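# How a Robot Practises Before It Is Built

*An explainer for readers aged nine and over*

A robot can be built in two places. One is a workshop, with screws and wires. The other is inside a computer, where nothing can be dropped on your foot. The computer version is called a simulation. Ours was made at the Dumlao shared workshop, and the robot is named Flindetti.

The simulated robot has a white body and two arms. It stands in a simulated kitchen with a speckled stone counter.

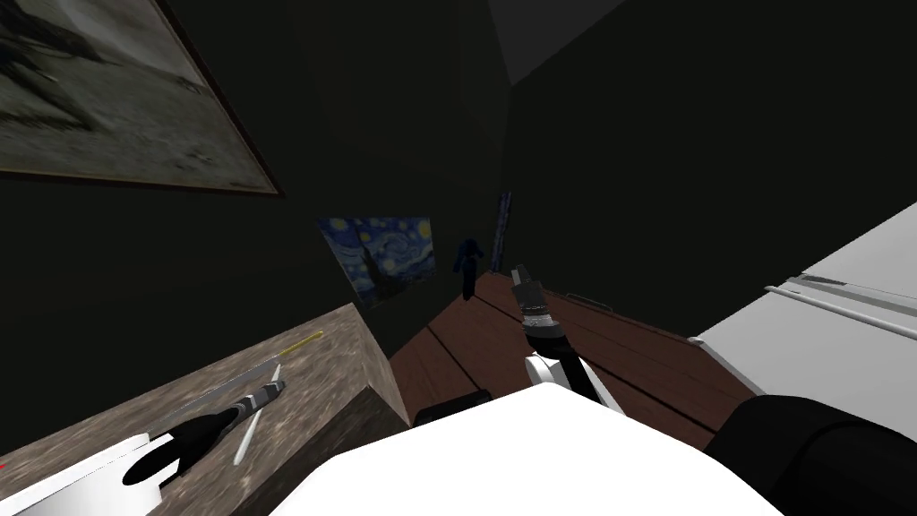

Each arm is a chain of stiff parts called links. The place where two links meet is called a joint. Your elbow is a joint and your forearm is a link. At the end of the chain is the gripper, which does the work of a hand.

Every joint in Flindetti has a motor, and each arm has seven joints. To move the gripper to one spot, the program must work out an angle for every joint. It does this 40 times a second.

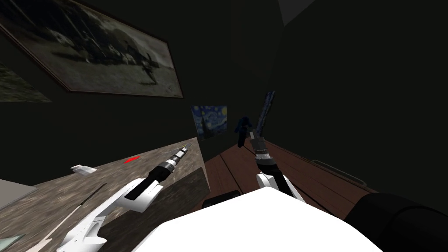
Avard asked whether the simulated arms weigh anything. They do, as far as the sums are concerned. Each link is given a mass, measured in kilograms. If the mass is set too low, the real arm will sag when it is switched on. We weighed the real links on kitchen scales and typed in the results.

The program also needs a number for friction, the rubbing force that stops things sliding. Friction is hard to measure at home. We pulled a block along a board with a spring balance and repeated the test 12 times.

A practice run goes like this:

1. Put the arms in their starting position.
2. Choose a target for one gripper.
3. Run the program.
4. Write down how far the gripper was from the target.
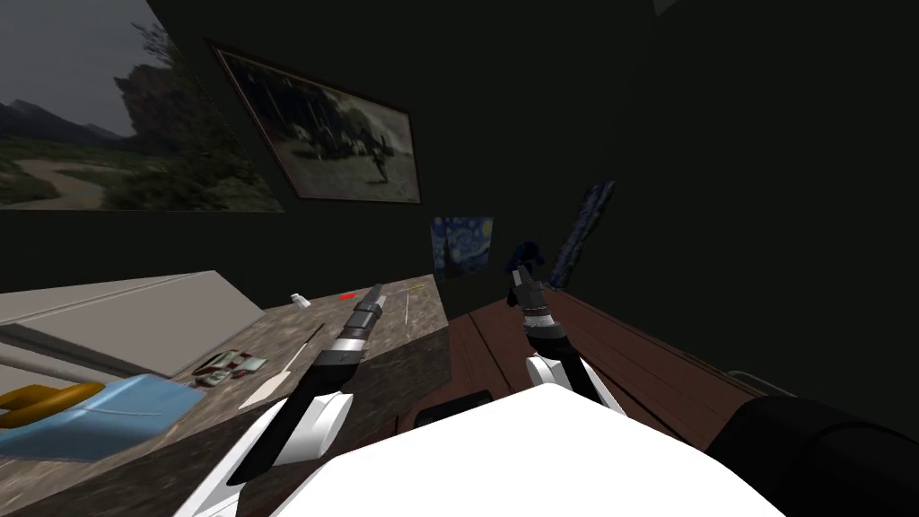
**Why not practise with the real robot straight away?**
A real motor can overheat or strip its gears if the program has a mistake in it. In a simulation, you press reset and start again.

The real arms are bolted to a bench. An adult must be present when the power is on, and the stop button is kept within reach. The next job is wiring the left wrist.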